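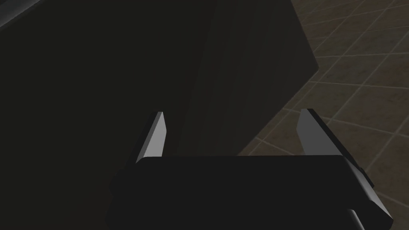
Black gripper body in low light, with a pale inner side on the left finger. Computer render.

Home Guides Paper Contact

How to print dark pictures on a home inkjet

Last updated: September 3, 2020

Many people write to me that their dark pictures look good on the monitor and like mud on the paper. The printer is usually not broken. A monitor makes its own light and paper only gives back the light of the room, so the deepest tones are the first to suffer. In this guide I explain how I prepare such files. I use an editor with levels and curves, but any program which has these two tools is enough.

Before you begin

Lower the brightness of your monitor. Most monitors are sold too bright, and then you edit the picture too dark without knowing it. Put a sheet of your printing paper beside the screen, under the lamp where you normally work, and open an empty white document. Turn down the brightness until the two whites look similar. After that let your eyes rest for a few minutes.

Clean the nozzles if you have not printed for a long time. A missing line in the black ink is hard to see in a text but very easy to see in a night sky.

Step 1. Save a copy

Work on a copy and add the name of the paper to the file name. The corrections for matte paper are wrong for glossy paper, and you will mix them up later. I did this with a whole album in November and had to print it again.

Step 2. Make a test strip

Draw a row of gray squares, beginning with pure black, each one a little lighter than the one before. Number them in white. Print the strip on the paper you are going to use, with the same quality setting, and leave it to dry overnight. Fresh ink can look different, mostly on matte paper.

The next day, look at the strip near a window. Find the first square you can separate from pure black. On my Randska matte it is the square with the value 17, on a scale where black is 0 and white is 255. Everything below this number becomes the same black. Write your own number on the paper box.

Step 3. Lift the shadows

Open the levels tool and find the output slider for black. Move it up a little, but not all the way to your number, or the picture will become gray and tired. I normally stop at half way. Then open curves and raise only the lower quarter of the line. Keep the very first point where it is. You want separation between the dark tones - the general brightness should stay almost the same.

If the picture has a small bright part, look at it now. It should still be the brightest thing on the page. When it has lost its strength, add one point high on the curve and pull this part back to its old place.

Step 4. Add a little noise

Smooth dark areas often print with bands, like steps. A very small amount of noise hides them. Choose one-color noise, amount 2, and look at the picture at full size. If you can see the noise from your chair, it is too much.

Step 5. Choose the printer settings

Choose the exact paper type in the driver. If your paper is not in the list, take the closest one from the same family: matte for matte, glossy for glossy. Turn off all automatic improvement. It will try to repair a picture that is dark by intention.

Let only one program control the color, either the editor or the driver. When both do it, shadows often turn green or red.

Step 6. Print a small piece first

Cut out the most difficult corner and print it at the final size. This costs very little ink. Dry it, look at it in the room where the print will hang, and correct the curve if necessary.

Common problems

The black looks brown. Check that the driver does not have plain paper selected.

The ink stays wet or makes small pools. Choose a paper setting that uses less ink. Leen Harb wrote to me that on Serrano glossy she also lowers the density by one step, and I can confirm that it helps.

The print is good by day and too dark in the evening. Make a second version with the curve raised slightly more, or put a lamp near the wall.

Thanks to Ditte Þorgeirsson for correcting my English in the first half of this page. The mistakes in the second half are mine. A separate guide about black and white printing is in preparation.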